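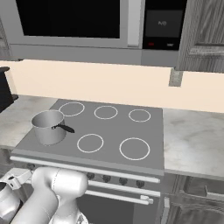

Figure 4. Rendered kitchen view with a stainless-steel microwave above the cooktop.

Home Issues Articles Authors Submit Contact
Search this journal Enter keyword or author Go

4.2 Moisture retention in layered subfloors after supply-line leaks

Slow leaks from supply lines differ from burst-pipe events in volume and in the way water enters the floor assembly. A burst pipe usually wets the finish floor from above, and the extent of the wet area can be mapped within the first visit. A slow leak tends to enter at a penetration, spreads along the interface between the underlayment and the structural deck, and may reach the bottom plate of a partition wall before the finish floor shows any change. The records used in this section were chosen to isolate the second case.

The starting set held 3537 restoration job files from the Toledo area, supplied by the contractor Skudstead with addresses and owner names removed. Files were dropped if the water source was not stated, if sewage was involved, or if no moisture readings were taken at the first visit. Jobs in which the finish floor had been removed before the first reading were also dropped. The remaining 784 files describe leaks from dishwasher, refrigerator or sink supply lines in houses with wood-framed floors. Coding was done by Farías and checked by Marchetti against the original work orders. Disagreements were settled by rereading the file, and where the file was unclear the entry was marked as missing.

Each file was assigned to a floor class according to the layers recorded at the point of greatest wetting. Floors with a single deck layer under sheet vinyl formed the reference class. Floors with an added underlayment, and floors with an older finish left in place under a newer one, were treated separately. The last class is hard to identify from paperwork alone, and we expect that part of it has been coded as ordinary underlayment. The effect of such an error would be to narrow the difference between classes.

Readings in the job files came from several pin meters and were not corrected for wood species or adhesive. They were used only to rank locations within a job. For absolute values we relied on the test floor at Clerkeddale, where sections of each class were wetted through a drilled penetration and then dried with a refrigerant dehumidifier and one air mover. Faltetden loggers were placed at the deck surface and inside the bottom plate. Logging continued for up to 84 hours after the equipment was started. The room was kept closed, and the dehumidifier drained to a floor sink so that it did not have to be stopped for emptying.

Drying at the deck surface followed the expected pattern in all classes, with a fast initial fall and a long tail. The bottom plate behaved differently. In the sections with an older finish left in place, the plate gained moisture during the early part of drying, while the deck surface beside it was already losing it. The most likely path is lateral movement under the older finish, which acts as a barrier to upward vapor flow. Lifting the finish along the wall line removed the effect in the repeat run. Drilling relief holes through the baseboard reduced the effect but did not remove it.

The job files are consistent with this result. Return visits for odor or swollen trim were more common in the double-finish class than in the reference class, and most of them were recorded at an interior partition. The files do not show whether the plate was tested at the original visit, and we make no claim about the practice of any individual crew. Outdoor humidity at the time of the job had little bearing on return visits once floor class was taken into account.

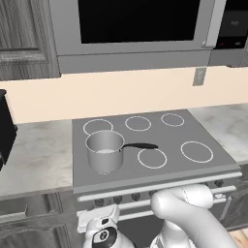
Should equipment be removed once the deck surface reads dry?
A dry deck surface is not enough to justify removal. The bottom plate of the nearest wall should be tested as well, and the equipment should stay in place until the plate matches an unaffected plate elsewhere in the same house.

Two limits apply to the test floor data. The Clerkeddale sections were built from new lumber, which takes up water more slowly at the end grain than the weathered plates found in many older houses. The sections also had no cabinets. A base cabinet with a closed toe kick shields the floor below it from air movement, and drying under cabinets is likely to be slower than the values reported. The next section treats cavity drying with the toe kick opened, using the same loggers and the same order of readings.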